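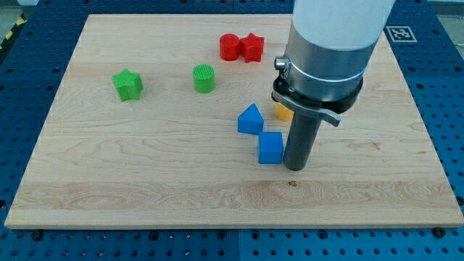 Zelle Prellport, Arbeitsfläche mit Ahornbrett, Schiebefinger und den sieben Klötzen

Prellport – Aufbau und Pflege der Schiebezelle

Stand: 17. Februar 2025

Diese Datei gehört zum Repository der Zelle Prellport und zum Datensatz Holla, der darauf aufgezeichnet wird. Sie richtet sich an alle, die die Zelle in Betrieb nehmen, nach einem Umbau neu einrichten oder Teile tauschen müssen. Wer nur mit den Daten arbeitet, findet das Nötige in den Abschnitten "Datensatz" und "Bekannte Einschränkungen".

Inhalt

1 Überblick
2 Mechanischer Aufbau
3 Inbetriebnahme
4 Kalibrierung
5 Schiebefinger tauschen
6 Brett und Klötze
7 Wartung
8 Störungen
9 Datensatz
10 Bekannte Einschränkungen
11 Änderungen
12 Lizenz und Zitierweise

1 Überblick

Prellport ist eine Tischzelle für Schiebeaufgaben. Der Arm trägt keinen Greifer. Er bewegt die Klötze mit einem senkrecht stehenden Finger über ein Holzbrett. Aufgaben sind zum Beispiel "Schiebe den blauen Würfel neben den grünen Zylinder" oder "Trenne die beiden roten Klötze".

Die Steuersoftware heißt Pisharody und liegt im Verzeichnis pisharody/. Das Werkzeug zum Sichten und Annotieren der Aufnahmen heißt Ginora und hat ein eigenes Repository. Beide laufen auf demselben Zellenrechner, dürfen aber nicht gleichzeitig auf die Kamera zugreifen.

2 Mechanischer Aufbau

Grundlage ist eine blaue Lochrasterplatte aus mehreren Teilen. Die Stoßfuge zwischen zwei Teilen verläuft unter der Vorderkante des Bretts. Beim Aufstellen muss der Übergang an dieser Fuge plan sein, sonst kippelt das Brett. Geprüft wird mit einem Haarlineal quer zur Fuge.

Das Brett ist aus hellem Ahorn und verleimt. An der Vorderkante sitzen zwei dunkle Schrauben in der Platte, eine links und eine rechts. Sie werden nur handfest angezogen. Holz arbeitet, und ein zu fest eingespanntes Brett wölbt sich in der Heizperiode.

Der Referenzmarker ist auf der blauen Platte hinter der rechten hinteren Ecke des Bretts angebracht. Er darf nicht auf das Brett geklebt werden. Wird das Brett getauscht, bleibt der Marker, wo er ist.

Der gelb-schwarze Streifen jenseits der Platte begrenzt den Arbeitsbereich. Bei freigegebenem Arm bleibt man außerhalb. Taschen, Stühle und Werkzeugwagen ebenfalls.

3 Inbetriebnahme

Reihenfolge beim Einschalten:

Not-Halt auf Funktion prüfen.
Armsteuerung einschalten und warten, bis der Selbsttest durch ist.
Zellenrechner starten.
Im Verzeichnis pisharody/ den Befehl ./start_zelle --modus einrichten ausführen.
Arm mit reduzierter Geschwindigkeit in die Ruhelage fahren.
Klötze auflegen.
Moduswechsel mit ./start_zelle --modus betrieb.

Im Modus "einrichten" nimmt die Software keine Aufgaben an und schreibt keine Daten. Nach jedem Werkzeugtausch startet sie von selbst in diesem Modus und bleibt dort, bis eine gültige Kalibrierung vorliegt.

Beim Ausschalten wird der Arm zuerst in die Ruhelage gefahren. Der Finger soll nicht auf dem Holz stehen bleiben. Bei längerem Druck an einer Stelle entsteht eine Delle, an der kleinere Klötze später hängen bleiben.

4 Kalibrierung

Kalibriert wird in zwei Stufen, erst die Kamera gegen den Marker, dann die Fingerspitze gegen das Brett.

Stufe 1, Kamera: Brett abräumen, Arm in Ruhelage, Raumlicht wie im späteren Betrieb. Dann ./kalibrieren kamera. Das Programm sucht den Marker und nimmt 15 Bilder auf. Wird er in einem davon nicht gefunden, bricht der Lauf ab und muss wiederholt werden. Häufigste Ursache ist ein Lichtreflex auf dem Marker oder der Arm, der in der Sichtlinie steht.

Stufe 2, Höhe: ./kalibrieren hoehe fährt 16 Punkte auf dem Brett an und tastet sie mit niedriger Kraft ab. Aus den Werten entsteht eine Höhenkarte, die im Betrieb bei jeder Schiebebewegung berücksichtigt wird. Der Finger soll dicht über dem Holz laufen, ohne zu schleifen. Das kleine dunkle Astloch in der vorderen Hälfte des Bretts wird ausgelassen, die Koordinaten stehen in brett.yaml und müssen nach einem Bretttausch angepasst werden.

Neu kalibrieren nach:

Tausch von Finger, Brett oder Kamera
Kollision mit Schutzabschaltung
Lösen der Schrauben an der Brettkante
Neustart nach mehr als 11 Tagen Stillstand

Die Ergebnisse liegen unter kalibrierung/ mit Zeitstempel. Alte Dateien nicht löschen. Die Aufnahmen in Holla verweisen auf die jeweils gültige Kalibrierung, und ohne sie lassen sich die Positionen nicht mehr zurückrechnen.

5 Schiebefinger tauschen

Der Finger ist ein Verschleißteil. Er ist dunkelgrau, zylindrisch und unten abgerundet. Ersatz liegt im Schubfach unter dem Zellenrechner, die Zeichnung unter cad/finger/.

Arm in die Wechselposition fahren (./fahre wechsel) und Antriebe sperren.
Klötze vom Brett nehmen und ein gefaltetes Tuch unterlegen.
Klemmschraube am Fingerhalter lösen, den Finger dabei mit der anderen Hand halten.
Finger senkrecht nach unten abziehen. Nicht drehen, solange er noch geklemmt ist.
Aufnahme mit trockenem Lappen auswischen.
Neuen Finger bis zum Anschlag einschieben und klemmen.
Rundlauf prüfen: letzte Achse langsam durchdrehen und die Spitze gegen einen festen Punkt beobachten.
Seriennummer des Fingers in werkzeug.yaml eintragen.
Höhe neu kalibrieren (Abschnitt 4, Stufe 2).

Der schwarze Ring zwischen Armflansch und Werkzeug bleibt beim Fingertausch montiert. Das gilt auch für die flache graue Metallplatte, die seitlich vom Werkzeug absteht. Sie gehört zum Kollisionsmodell. Wer sie abnimmt oder verdreht, muss die Geometrie in kollision.yaml ändern, sonst rechnet die Bahnplanung mit einem falschen Umriss.

6 Brett und Klötze

Der Klotzsatz besteht aus sieben Teilen:

rot: Zylinder, fünfzackiger Stern
grün: Zylinder, fünfzackiger Stern
blau: Würfel, Dreiecksprisma
gelb: ein Klotz, Form siehe klotzsatz.yaml

Druckdateien liegen unter cad/kloetze/. Nachgedruckte Teile immer mit derselben Filamentcharge wie der restliche Farbsatz herstellen, soweit noch vorhanden. Kleine Farbabweichungen stören die Erkennung nicht, fallen aber in den Aufnahmen auf und müssen in der Klotzliste vermerkt werden.

Kanten an der Unterseite nach dem Druck leicht brechen. Ein stehen gebliebener Grat verändert die Reibung deutlich und zerkratzt das Brett. Oberseiten werden nicht geschliffen oder lackiert.

Startanordnungen werden von Pisharody ausgewürfelt und auf dem Bildschirm angezeigt. Die Klötze werden danach von Hand gelegt. Es genügt, wenn die Lage ungefähr stimmt, die tatsächliche Position wird vor Beginn der Episode eingemessen.

7 Wartung

Vor jeder Schicht: Brett mit trockenem Mikrofasertuch abwischen, Marker auf Fingerabdrücke prüfen, Sitz des Fingers prüfen.

Monatlich: Schrauben an der Brettkante kontrollieren, Unterseiten der Klötze reinigen, Löcher der Platte neben dem Brett aussaugen. In den Löchern sammelt sich Holzstaub, der sonst wieder auf die Fläche gerät.

Halbjährlich, zuletzt im Oktober: Brett abnehmen, Rückseite ansehen, Leimfugen kontrollieren. Leichte Kratzer auf der Oberseite mit feinem Schleifvlies in Faserrichtung ausreiben. Kein Öl, kein Wachs. Behandelte Bretter haben andere Reibwerte und passen nicht mehr zu den vorhandenen Daten.

8 Störungen

Marker wird nicht gefunden
Beleuchtung prüfen, Marker reinigen, Arm in Ruhelage fahren. Ist der Druck beschädigt, Ersatz aus marker/ ausdrucken, Maßstab 100 Prozent, matt.

Finger schleift auf dem Holz
Höhenkarte veraltet oder Brett verzogen. Stufe 2 wiederholen. Weichen die Werte an benachbarten Punkten stark ab, Schrauben lösen, Brett neu auflegen, handfest anziehen, nochmals kalibrieren.

Klotz kippt beim Schieben
Meist einer der Sterne. Geschwindigkeit in aufgabe.yaml senken und Unterseite auf Grat kontrollieren.

Klotz wird unter dem Arm nicht erkannt
Finger und Metallplatte verdecken je nach Stellung einen Teil des Bretts. Im Betrieb hält die Software die letzte bekannte Position. Bleibt der Klotz länger verdeckt, fährt der Arm zurück und misst neu ein.

Schutzabschaltung ohne erkennbaren Kontakt
Nutzlast in werkzeug.yaml prüfen. Nach einem Fingertausch steht dort öfter noch der alte Wert.

9 Datensatz

Holla umfasst 1.632 Episoden. Jede Episode enthält das Kamerabild, die Gelenkwinkel, die Position der Fingerspitze, die Aufgabe als deutschen Satz und einen Verweis auf die Kalibrierung. Abgebrochene Episoden sind enthalten und im Feld status gekennzeichnet. Annotiert wurde mit Ginora. Personen kommen in den Aufnahmen nicht vor, das Auflegen der Klötze wird nicht mitgeschnitten.

10 Bekannte Einschränkungen

Ein Brett, ein Klotzsatz, eine Kameraposition. Übertragung auf andere Oberflächen wurde nicht untersucht.
Gelb ist nur mit einem Klotz vertreten, Aufgaben mit Farbpaaren gibt es für Gelb daher nicht.
Verdeckung durch das Werkzeug ist in den Daten nicht annotiert.
Die Kontaktkraft wird aus den Gelenkmomenten geschätzt und ist bei langsamer Fahrt verrauscht.

11 Änderungen

Höhenkalibrierung lässt Sperrpunkte aus brett.yaml jetzt aus.
Kollisionsmodell um die seitliche Metallplatte ergänzt.
Wechselposition höher gelegt, damit der Finger frei nach unten abgezogen werden kann.
Abschnitt zur Halbjahreswartung überarbeitet.

12 Lizenz und Zitierweise

Code unter MIT-Lizenz, Daten und CAD-Dateien unter CC BY 4.0. Bitte als "Holla, aufgezeichnet auf der Zelle Prellport" zitieren und die verwendete Version angeben. Fehler an der Anleitung bitte als Issue mit dem Label "zelle" melden, Fehler in den Annotationen im Repository von Ginora.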